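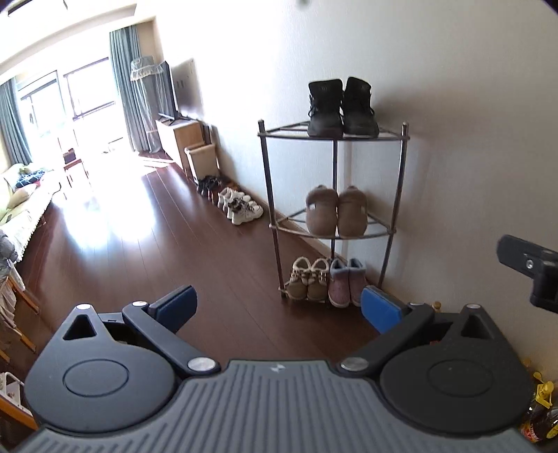 What's Inside a Shoe?

You put shoes on every day, maybe five times on a busy day! But have you ever stopped and really looked at one? Shoes are full of clever little parts, and each one has its own name and its own job. Grab a pair from your shoe rack and let's explore.

Start at the bottom

The part that touches the ground is called the outsole. Flip a shoe over and you'll find bumps, zigzags or grooves there. That pattern is the tread, and it grips the ground so you don't slide when you run around a corner.

Just above it, on most sneakers, is the midsole. Think of it as a cushion. Many midsoles are made of foam with thousands of tiny bubbles inside, and when your foot lands, the foam squishes and then springs back. Press one with your thumb and feel it push against you!

Now peek inside

The flat piece your foot rests on is the insole. In some shoes you can lift it right out (ask a grown-up first). If the shoe is well worn, you might find the print of your own heel and toes pressed into it.

Around the opening is the collar. On sneakers it's often soft and puffy so it won't rub your ankle. And under the laces is the tongue, which keeps the laces from digging into the top of your foot. Yes, shoes have tongues! They have eyes too, sort of: the little holes for the laces are called eyelets.
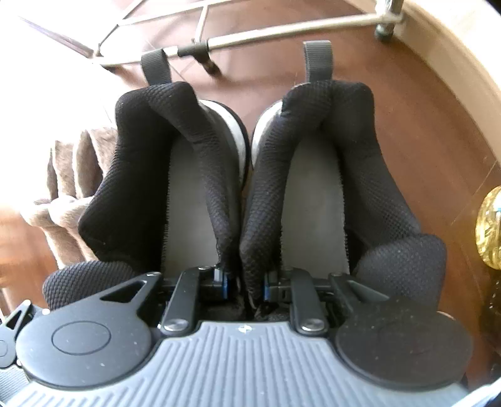

Look for the gray pull loops at the heels. The puffy black edge around each opening is the collar.

A loop at the back is super handy. Hook a finger through it, pull, and your heel slips in without squashing the back of the shoe.

Different shoes, different jobs

Winter boots often have a fuzzy lining. The fuzz traps air, and trapped air holds on to the warmth from your foot. High-top boots come up over your ankle, and long laces let you make them snug all the way up. Slippers are for resting indoors, so they can be soft and easy to slide on. Sneakers are for moving, and many have mesh on them, a fabric with tiny holes that let air in and out. Your feet get hot when you play!

Try it: be a shoe detective

You need 2 different shoes, a sheet of paper and a crayon.

Lay the paper over the bottom of a clean, dry shoe and rub gently with the side of the crayon. The tread pattern will appear like magic. Do the same with the other shoe. Which one has deeper grooves? Which one would you pick for a muddy trail?

Then write the names of the parts next to your rubbings, and see how many you can find on every pair at home. Does a slipper have a tongue? Does a sandal have a collar? Go look!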